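Mon 3 August

Up too early, coffee, straight into the logs. Writing this in bits between runs so it'll be a mess.

Where things are at. The laundry set is in, all of it, and the replay tool finally opens an episode without me having to kill it first. Took most of last week to sort out and the fix was two lines. Timestamps on the gripper width stream were being rounded to the millisecond on write, then compared as floats on read. Of course they never matched. Severin found it in the time it took me to make toast. Grateful, also a bit annoyed.

Today's job – grasp labels. We want a closed/open flag per frame out of the width signal so the policy isn't learning it from pixels alone. Simple enough for rigid stuff. Width stops dropping, something's in the jaws, done. Cloth is a pain. A thick fold of towel squashes for ages and the width keeps creeping down long after any sane person would say it's held. My first go at the threshold called half the towel grasps "still closing" right through the lift.

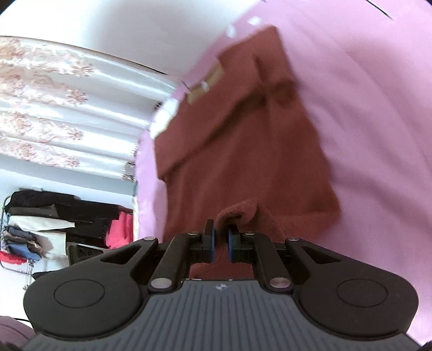 So I've swapped to a rate check. Smooth the width over a short window, take the slope, call it held when the slope goes flat-ish and stays there. Flat-ish being the whole problem. Set it tight and the terry towels never settle. Set it loose and thin cotton gets called held before the pads have met on it. Tried scaling by how open the jaws still are when the slope bends and that's the best so far. Ran it over 500 episodes before lunch. 204 needed no hand correction at all, which sounds bad but last Thursday's version was sitting in the low double digits. Will take it.

Annelies wants the label confidence written out as well, not just the flag. Fair. She's thinking ahead to October when Brellmont want the planner handing over to the learned policy mid-task, and a hard 0/1 will make that handover twitchy. Told her I'd do it tonight. Probably won't be tonight.

Lunch was leftover pumpkin soup at the desk. Got some on the keyboard. The W sticks now.

Afternoon – pose tracking. Different headache. Fisheye view, so plenty of background in there to lock onto in theory, but a blank wall gives you nothing and bedding or clothes moving around gives you worse than nothing. The tracker picks lovely strong corners off a printed fabric, fabric swings, tracker decides the hand has gone sideways. Estimated path on one clip had the gripper sliding off in an arc as if someone had walked out the door with it. IMU says it barely translated. I know who I beleive.

Chalerm's suggestion was to mask out anything cloth-like before feature extraction. Tried it with the little segmentation model from the Todon work. Works ok on plain colours. On prints it chops the pattern up into islands, keeps some flowers and drops others, and the ones it keeps are exactly the high contrast ones the tracker loves. So we've made it slightly more confident and just as wrong.

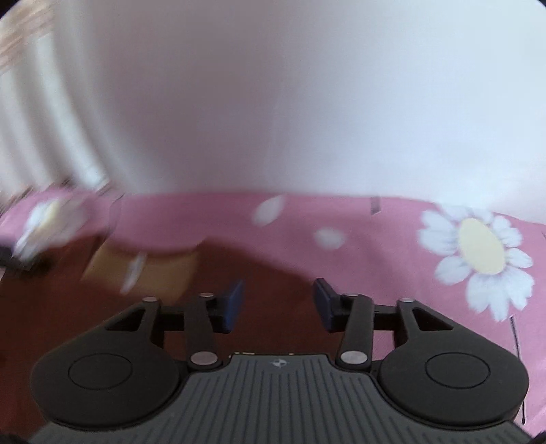
Jaws open, floor showing through the gap, daisies everywhere. The sort of view the mask has trouble with.

Next thing I tried was leaning harder on the IMU whenever image blur goes over a limit. Cheap to compute, variance of the Laplacian on a downsized frame, nothing clever. Helped more than the mask did. The arc turned into a wobble. Still drifts on the long clips but it comes back once there's something rigid to look at, a table leg or a rack or whatever. Loop closure after that mostly cleans up the rest.

Note to self, the blur score also drops on the blank wall frames even when they're perfectly sharp. No texture, low variance, looks blurry to a dumb metric. So it trusts the IMU on those too. Happy accident for now but I need to write it down in the code before Precious reads it and asks why. DO THE COMMENT. Also rename blur_score2, there is no blur_score1 any more.

Call with Ama at 3. She's been running the Brunner checkpoint on the real arm and says the approach is good, the close is good, then it lets go early on the lift. Every towel. Well – most towels. I went quiet becuase I'm fairly sure that's my old labels. If "held" comes late in training data, or flickers, then the policy sees open-ish, closed-ish, open-ish around the moment of lifting and learns to be wishy-washy right when it matters. She was nice about it. Retraining on the new flags goes in the queue tonight, behind Redik's job, so I won't see anything till tomorrow arvo at best.

If it still drops them after that then it isn't labels and I'll look at latency. The action chunk might be too long. By the time it gets to the tail of the chunk the observation is stale and the cloth has moved on. Could shorten the chunk, could re-plan halfway through and blend. Severin votes blend, he always votes blend. I'd rather shorten it first, one change at a time, and see.

Also found that the viewer draws the jaw width plot upside down relative to the one in the notebook. Been reading one as open and the other as shut since goodness knows when. Fixed the viewer. Then had to recheck three of this morning's hand corrections. Two were fine. One wasn't. Redone.

Tomorrow:
confidence output for Annelies, first thing, no excuses
recheck the thin cotton episodes by eye
blur comment + rename
ask Chalerm if the mask can be run at half res, it's chewing the GPU
new keyboard? or just clean it
ring Mum back

Job's queued, position 2. Knocking off, there's a load of my own washing been sitting in the machine since breakfast.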